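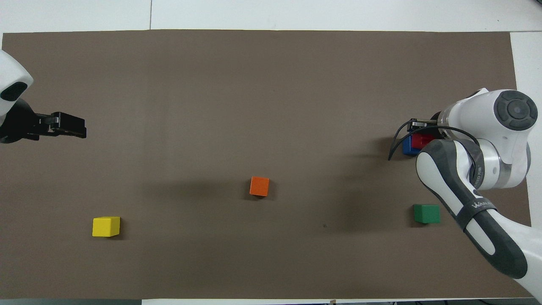

She didn't want to talk about the shop until we'd had coffee, so we had coffee. Two cups each, in the back kitchen at Skoken, with the radio going and a cat asleep on the invoices. I'd come to ask how a person ends up mending other people's quilts for a living, and I had a whole page of questions. I think I used four of them!

"I was terrible at sewing in school," she told me. "My apron had the pocket on the inside." What she did have was a grandmother with a cedar chest, and when the chest came to her, the quilts in it were falling to bits. She fixed one by reading library books and ripping out most of what she did. Then a neighbor asked, and then the neighbor's sister.

That was years before she rented the storefront on Sutcliffe Street. The first winter she charged 40 dollars a quilt, whatever the size, and lost money on nearly every one. "I had this monster on the table, 576 little squares, and half of them were shredding. Forty dollars! My husband did the math and had to go for a walk."

These days she looks a quilt over before she'll name a price (very sensible, I'd never manage it). I asked what ruins them and she didn't even stop to think. Sunlight, dogs and hot dryers. Old red fabric worries her too, and she tests every bit of it with a damp cotton swab first.

The thread she likes best comes from Bomis, on big 1,000 yard spools, and she buys her old fabric at the Hultalia flea market every March. She gets there when it's still dark. "I look for ugly dresses from the right years. The uglier they are, the less anyone wore them, so the cloth is still strong."

I'd brought my aunt's quilt along – of course I had – and she spread it out and went quiet over one corner for a good while. Somebody had patched it long ago with a piece of shirt, buttonhole and all. I asked if she'd take that out.

"Oh no," she said. "I'll tack down the edges, but the buttonhole stays."

She wants 60 dollars for it and I can pick it up in three weeks.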